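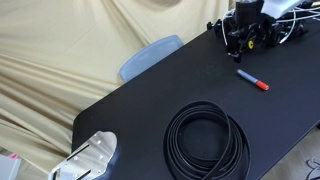
Früher habe ich mir beim Sortieren wenigstens aussuchen können, womit ich anfange, meint Amado Villanueva. Jetzt fragt mich morgens eine Maschine, ob ich bereit bin.

Der Einwand ist berechtigt und seit September in dieser Anleitung berücksichtigt: Clodia fragt nur noch einmal. Der folgende Abschnitt gilt für alle Plätze, an denen Kleinteile vom Tisch aufgenommen und abgelegt werden.

## 4.2 Arbeitsplatz zum Schichtbeginn einrichten

1. Not-Halt drücken und wieder lösen. Wer ihn erst suchen muss, liest bitte Abschnitt 1 und kommt danach zurück.
2. Kaffee, Schlüssel und Telefone vom Tisch nehmen. Clodia unterscheidet nicht zwischen Ware und Privateigentum.
3. Kabel am Greifer prüfen. Sie dürfen Schlaufen bilden, aber nirgends spannen.
4. Teile auf die Tischfläche legen, mit Abstand zueinander. Bänder und andere biegsame Teile vorher aufrollen.
5. Am Bedienfeld das Programm 2386 wählen und 90 Sekunden warten. Mehrfaches Drücken verlängert die Wartezeit – ein Verhalten, das der Hersteller Allard als Schutzfunktion führt.
6. Frage nach der Bereitschaft mit »Ja« beantworten. Eine andere Antwort ist nicht vorgesehen.

> **Vorsicht:** Während der Fahrt nicht in den Arbeitsbereich greifen, auch nicht, um zu helfen. Gerade dann nicht.

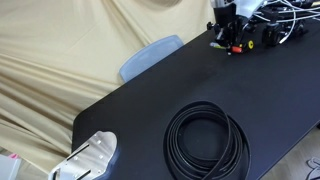

Nach drei Fehlgriffen am selben Teil hält das Programm an und ruft eine Person. Diese Person sind Sie. Teil von Hand ablegen, Vorgang quittieren, im Schichtbuch unter »Cania« eintragen. So heißt die Auswertung, und sie enthält inzwischen mehr als 1000 Einträge, viele davon mit dem Vermerk »wieder das Band«.

**Hinweis zur Arbeitszeit:** Die Betreuung des Platzes gilt als Tätigkeit und wird als solche erfasst. Im Einführungsplan Policarpio stand dafür noch »entfällt«. Der Plan wurde korrigiert, nachdem sich die Schichtleitung einen Vormittag lang selbst an den Tisch gestellt hatte.

**Hinweis zur Pause:** Clodia macht keine. Sie schon. Vor dem Verlassen des Platzes Programm anhalten und Schlüsselschalter auf 0 stellen.

Weiter mit 4.3, Greifer reinigen.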